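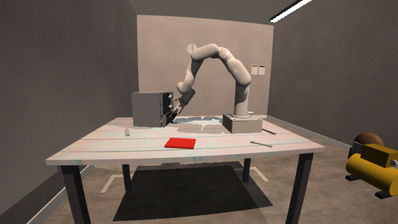

About Privberg

Privberg helps small manufacturers and technical schools plan and budget for robot equipment. We started in January with one client, a school in Vornbridge that had money for an arm and no plan for the room it would go in. We now work from two offices, Vornbridge and Sevton.

We do not sell robots. Clients pay us a flat planning fee, and we take no commission from suppliers.

Most jobs begin in simulation. We set up the table, the arm and the parts to be handled, then check reach and clearance before a purchase order is written. Opening a drawer is a common first test. If the arm has to stand somewhere else, or a different gripper is needed, it goes into the budget then — moving a base in software costs very little.

A finished plan covers 3 years and lists the arm, gripper, mounting, floor space, power, training and spare parts. Our Adebisi worksheet, named after the street our first office was on, is free to schools. Allow 4 weeks for a full plan.

Page updated 2018-08-01

Comments

millroad_shop
Does the fee include a site visit? We are outside Sevton.

Privberg office
One visit is included. Further visits are billed separately.

tkshopclass
Used the worksheet for our grant request. We had left out spare grippers completely. The training line could use more room.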